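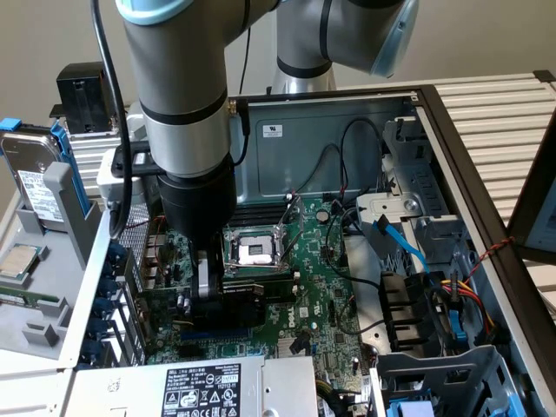 Companion Animal Nutrition
Unit 5 handout: Estimating energy needs in the adult cat
Instructor: Prapai Khunthong
Lab sections: Kittipong Duangkaew

Read this before the April lab. Bring a calculator with an exponent key.

5.1 Terms

Resting energy requirement (RER) is the energy a healthy animal uses at rest in a comfortable room. It covers breathing, circulation, and basic cell work.

Maintenance energy requirement (MER) is RER multiplied by a factor for life stage and activity. MER is the figure used to set a daily ration for an animal whose weight should stay the same.

Body condition score (BCS) is given on a nine-point scale. A score of 5 is ideal for cats. Scores of 6 and 7 are overweight; 8 and 9 are obese. The score is assigned by touch as well as by eye. Feel the ribs, look at the waist from above, then look at the belly line from the side. A loose belly flap is normal in many lean cats and should not be scored as fat by itself.

5.2 The RER equation

RER (kcal per day) = 70 × (body weight in kg)^0.75

The exponent reflects the fact that energy use does not rise in direct proportion to weight. A 6 kg cat does not need twice the energy of a 3 kg cat. Students who drop the exponent will overestimate badly at the high end.

A linear version, RER = 30 × (kg) + 70, appears in older texts. It should not be used below 2 kg, and we will not use it in this course.

5.3 Factors used in this course

Neutered adult, normal activity: 1.2
Intact adult: 1.4
Prone to weight gain: 1.0
Supervised weight loss: 0.8, applied to ideal weight

These are starting points. Two cats of the same weight, age, and sex can differ widely in what they need, so a calculated ration is always checked against the scale.

5.4 Worked problem

Zostia is a neutered adult female, 4.0 kg, BCS 5.

4.0^0.75 = 2.83
RER = 70 × 2.83 = 198 kcal per day
MER = 198 × 1.2 = 238 kcal per day

The dry food in the problem set supplies 3,000 kcal per kg, or 3.0 kcal per gram. The ration is 238 ÷ 3.0 = 79 g per day, split into two meals. Weigh the food on a gram scale. Cups and scoops vary too much for an animal this size.

5.5 Weight loss

Sitthichai is a neutered adult male, 6.5 kg, BCS 8. His ideal weight is estimated at 5.0 kg.

5.0^0.75 = 3.34
RER at ideal weight = 234 kcal per day
Target intake = 234 × 0.8 = 187 kcal per day

A safe rate of loss is 0.5 to 1 percent of body weight per week. For this cat that is 33 to 65 g per week at the start. Faster loss raises the risk of hepatic lipidosis — a serious liver condition seen in cats that stop eating or eat far too little. Any overweight cat that refuses food for a full day should be seen by a veterinarian.

Treats count toward the total and should stay under 10 percent of daily energy. In this problem the limit is 18 kcal, rounded down.

5.6 Common errors

Using pounds in the equation. Divide by 2.2 first.
Applying the weight-loss factor to current weight.
Reading kcal per can as kcal per 100 g.
Leaving out the food of a second cat in the home, when bowls are shared.

5.7 Before lab

Complete problems 1 through 8 in the Jedstead workbook. Show the exponent step on its own line. Answers are accepted within 2 percent; work with no units will be returned unmarked.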